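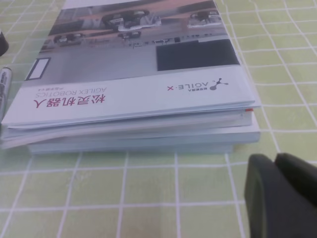
20th February

The following is a record of the second stage of the arm project at the Loria workshop, prepared for this blog in the same manner as the first. Readers who require the wiring notes will find them in the August entry, which remains correct except for the fuse rating. That should read 7 amps.

The purpose of the present stage was modest. The arm is to pick up a single thin item from a stack, move it across the table, and set it down without creasing it. Stiff objects had been dealt with in the first stage and gave little trouble. Paper is a different matter. A brochure bends when it is pushed, slides over the one beneath it, and offers the fingers an edge hardly thicker than a coin.

The work was carried out on the large table by the window, under the checked cloth. Wiremu Halliday had proposed that the cloth be removed and the bare table top used. I did not accept the proposal. The arm is intended for use in a home, and homes have tablecloths. It must be admitted that the cloth moves. On several attempts the lower finger gathered a fold of fabric and carried it forward, and the stack went with it. Two strips of tape on the underside have reduced the problem and have not removed it.

The stack was made up of whatever printed matter was to hand, with the AgileX Robotics brochure on top and a thicker light-blue book at the base. The book proved useful. It raises the thin sheets clear of the table, so that the lower finger can approach from the front without scraping the cloth. With the book taken away, the lowest sheets could not be reached at all.

**Fingers**

The original fingers were printed by Hauke Heitmann to a drawing of mine which, on reflection, was too square. The corners caught on the sheets and pushed them back. The present front finger has a rounded pad, and this meets paper far more gently. Finn Thiele asked whether a rubber facing would be better still. One was tried. It gripped the top brochure well and then would not let go of it, and the sheet was carried halfway home on the return stroke. The facing has been put in the drawer marked Annamalai, together with the other parts from that supplier.

**Motion**

The approach is now made in two movements. The hand first comes down in front of the stack and stops a short way off. It then moves forward slowly at a fixed height until the motor current rises, and closes. In the earlier version the two were combined, and any small error in height was discovered only when the fingers struck the spine of the book.

The height is taken from the wrist camera. Jadwiga Duda wrote the part of the program that finds the front edge of the stack, and she has asked me to state that it is not finished. It performs well when the sheets lie square. Where they are fanned out to one side it tends to choose the sheet that sticks out furthest, even when a better hold is available elsewhere. The pale lines in the tablecloth were also taken for paper edges until a limit on length was added.

**Results**

A run of 10 attempts was made at the end of the evening, with the stack put back by hand after each. The arm lifted and delivered the top brochure on 7 of them. Of the remainder, one was lost to the cloth, one to a sheet which slipped out sideways, and one to my own sleeve. I have left the last in the record, as it would be improper to choose which failures count.

Jarmo Karppinen, who was present for the run, considers that the closing force is still too high, and pointed to a slight dent along the edge of the brochure. I agree with him. The force will be lowered by steps before any further run is made.

**Matters outstanding**

- The closing force, as stated.
- A stiffer bracket for the wrist. The present one can be seen to flex when the hand stops.
- Return of the Plolarix power supply, borrowed from the next bench and now overdue.
- A decision on whether the arm should square up the stack before it begins. Jadwiga is in favour. I remain undecided, given how long each push takes at safe speed.

Comments on the finger shape are welcome and may be left beneath this entry. The drawing for the rounded pad will be sent to anyone who asks for it, once the hole spacing has been corrected.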